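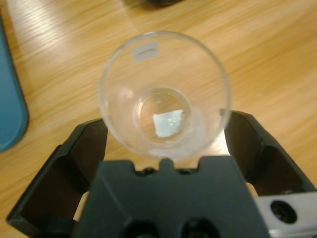
Water, and moving to a town that has opinions about it

30 September 2023

When we moved to Edham I had a list of things I expected to miss (the bakery, the library with the good chairs, my sister being a bus ride away) and water wasn't on it. I don't think I had ever thought about water in my life except to wonder whether I was drinking enough. Then I made my first cup of tea in the new kitchen and there was a skin on top, like a tiny oil slick, and when I drank it anyway it tasted like licking a flowerpot!

I assumed the kettle was to blame. I scrubbed it, boiled it out with vinegar, boiled it again, and got the same cup of tea with a faint suggestion of pickles. So I went next door to ask, and that's how I met Baiba Strazds, who laughed until she had to hold on to the porch rail. The water in Edham comes up through limestone, she told me, and I would either get used to it or spend the rest of my days hauling jugs around like her late husband did.

Her late husband had a whole system. There's a spring out past Cloltholm, with a pipe coming out of the bank and a flat stone to stand on, and he drove out there every other weekend with the back seat folded down. Baiba still has the jugs. She lent me four of them, and I went in January, when the road was all ruts and the stone was a sheet of ice. I got one and a half jugs filled before my gloves soaked through and I drove home with the heater on high.

It did make beautiful tea, I'll say that. Clear and bright, and you could taste the leaf again. But it was a lot of driving for a cup of tea, and when I wrote about it here a few of you (kindly, mostly) pointed out that an untested spring isn't something to be casual about. You were right. I boil it now on the rare occasions I go, and I don't give it to guests.

After that came my filter period. I bought a pitcher, then a bigger pitcher, then I got a quote for a softener for the whole house and had to go sit in the garden for a while. It was $3752, before the plumbing! I could buy a great many tea bags for that. Brock Lévesque from my choir came over to look at the pipes as a favor and said the softener would be nice for the shower but that he wouldn't bother for drinking, and he stood at my sink and drank two glasses straight from the tap as if to prove it. 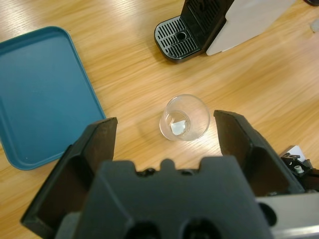
A small clear cup on the table

That got me curious enough to try a tasting of my own. I'd seen people do it with wine and thought, well, why not. I poured a little of the plain tap water, the pitcher water, the boiled spring water, and a bottle from the store, put a paper dot under each cup with a letter on it, and had my husband shuffle them while I stood in the hall.

I was so sure of myself. I sipped and frowned and ate a cracker in between, and I announced my favorite with great confidence, and it was the tap. Plain Edham tap water, cold, left to stand for 8 minutes while we hunted for a pen. I made him shuffle them again and picked it a second time. The store bottle came last both times, and he enjoyed that more than I thought was necessary.

So what I've settled on is this. Tap water for drinking, kept in a jug in the fridge with the lid on, and a squeeze of lemon in it if I'm feeling fancy. Pitcher water for tea and coffee, because that skin on the tea is real and I will never love it. Vinegar in the kettle once a month, and two rinses afterward, or three if you're sensitive to pickles like me.

I've also started putting the cooled kettle rinse on the path instead of the hydrangeas, who did not care for it at all. Baiba says hers have never minded anything, but hers are old and stubborn and have had longer to get used to the place. She wants her jugs back by the way, so if anyone local would like a ride out to Cloltholm before the road gets bad again, let me know in the comments and I'll fold the seats down.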